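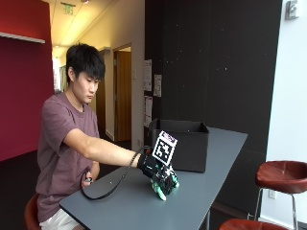
Against the Tall Stool

At some point in the last decade, everyone who furnishes a room for other people decided we should sit higher up. I'd like to know who asked.

I have spent a good part of this year on stools. The coffee place in Linbridge has them. The library in Ultcombe put them in by the windows in October, where there used to be armchairs with actual sleeping people in them. My dentist has two in the waiting room, as if I might want a beer before the drill.

A round leather seat in reddish brown on thin chrome legs is a handsome object, I admit. Put one against a white wall and it looks like money. It also looks like nobody's lap, back or handbag was consulted. The seat is the size of a pie. Your feet go on a ring if there is one, and if there isn't they hang there like a toddler's.

And then there is the table that comes with it, long and gray and smooth, the sort that is supposed to be good for anything. People do sit down at such tables to do real work with their hands. Watch them. They lean forward, one arm stretched out across the top and the other down near the lap, holding whatever wouldn't stay put. Cables wander over the surface. An open box sits at the far end with its flaps out, and I would bet my lunch it will be there next month. I have a box like that. It has been on my own table so long that I dust it.

My friend Nadège Tanguy, who sells furniture for a living and should be ashamed, tells me stools make a room "flexible." I asked her to sit on one for the length of a phone call with her insurance company. She lasted 7 minutes and finished the call on the floor.

I bought one myself, to be fair to the other side. It cost $182 and came with 5 bolts and a hex key. I put it at the kitchen counter and found that I now ate standing next to it. It holds my coat very well.

What I want is modest. Keep the speckled charcoal panels and the papers stuck up along the edge. Keep the deep red wall, I like a red wall, it makes everyone look as if they had slept. But put one chair in the room. It can be ugly. It should have a back, and somewhere to rest an elbow while you stare down at the thing you're trying to do with your other hand.

Nadège says she can get me a good price on a bench.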